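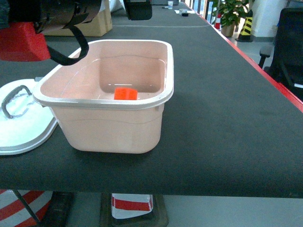

## 4. Starting a shift at the sorting table

This section is for packing staff at Nulside who now share a table with the Drollico arm. The arm takes over the repeat lifting. You still load, check and sign off, and the line lead decides when the arm runs.

1. Sign in at the panel with your staff number.
2. Set the basin on the dark mat with its lid off.
3. Lay the lid flat to the left of the basin, handle up.
4. Place one block in the basin for the test pick.
5. Step back from the table and press **Ready**.
6. Wait for the green light before you load job 441.

**Note:** The first test pick runs at low speed. If the arm misses, press **Hold** and call Ntombi Ntuli on extension 425. Do not move the block by hand while the arm is live.

**Caution:** Keep sleeves, lanyards and cables off the mat.
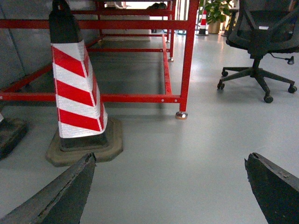
### 4.1 Floor checks

Floor checks used to belong to maintenance. Since July they are part of the operator's job, and your shift includes 10 minutes for them – please take the full time. Walk the whole table before you sign in. The red frame stands on round leveling feet, and each one should rest on the floor. Leave the striped cones where they are, on their rubber bases, and roll any office chair clear of the walkway.

7. Press down on each corner of the table. If it rocks, tag it out.
8. Look under the frame for dropped parts.
9. Enter the result in the floor log.

### 4.2 Changes to your role

- Manual sorting targets no longer apply at this table. Thabiso Moodley reviews stoppages with each crew instead.
- The arm is rested after every 100 picks. Use the pause to check the finished tray.
- Anyone may press **Hold**. You do not need a supervisor's approval.
- Requests for retraining go to Chantelle Makhubela.

Revised 2025-08-28, K. Sperling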